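From: Ximena Arancibia
To: clolden-users
Date: Sunday, April 4, 2021
Subject: Re: [clolden-users] Duplicate records after catalogue merge

Baltasar Insaurralde wrote:

> We moved the branch catalogue at Xolalpa into the main one in
> January, using the Clolden import tool with default settings.
> Since then a search on title often gives the same book twice.
> The two records differ in small ways: one has the publisher's
> full name, the other a short form, or the year has a "c" in
> front of it. I expected the match on ISBN to catch these.
>
> Is there a setting I have missed? And is it safe to run the
> merge again over the top of what we have?
>
> Baltasar

Baltasar,

The ISBN match does work, but it compares the field as a plain string. It does not strip hyphens, and it does not convert the ten-digit form to the thirteen-digit form. If the branch records were typed in by hand from the back of the book, as ours were, a good part of them will carry hyphens and the main catalogue will not. Those records never match, and the tool falls through to the title and publisher comparison, where the short form of the publisher's name fails as well.

The setting you want is "normalise identifiers", on the second page of the import profile. It is off by default. With it on, both sides are reduced to thirteen digits before the comparison and the check digit is worked out afresh. It leaves the stored value alone, so what the reader sees on screen stays as it was typed.
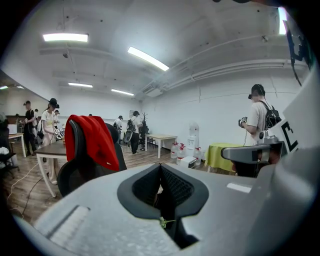
The date problem is separate. A "c" in front of the year is a copyright date, and the older cataloguing rules allowed it when no date of publication was given. Clolden treats "c1987" and "1987" as different values unless the date rule is set to "year only". I would set that too, but look first at anything issued in parts or reprinted often, where the copyright date and the printing date may be years apart. We kept those out of the run and did them by hand.

On running the merge again: no, not over the top. The second pass sees the duplicates as established records in the main catalogue and will not compare them with one another. It only compares incoming against existing. Use the deduplication report instead (Tools, then Reports), with the same profile selected. It lists candidate pairs with a score out of 100. We accepted everything above 80 without looking and checked the remainder. Of the pairs we accepted blind, 3 were wrong, all of them separate volumes of one set sharing a set ISBN. If you hold many sets, add the volume number to the comparison before you start.

Two further points.

Loans and reservations follow the record that is kept. Notes do not. If staff at the branch wrote anything in the local note field (donor, condition, shelf), export that field before merging. Mirta Lagos posted a script for this to the list last year and it still runs on the current release, provided you change the delimiter to a tab.

The shelf mark is taken from the older record, whichever one you choose to keep. I consider this a bug and reported it. Javiera Bustos confirmed it on Mandow, where they have 18 records with the wrong shelf mark and the books in the right place. Until it is fixed, sort the report by branch and compare the shelf marks afterwards.

Horacio Lucero asked a while back whether the Kelov export had the same fault with hyphens. I have not tested it. If anyone has, please reply to the list and not to me.

Ximena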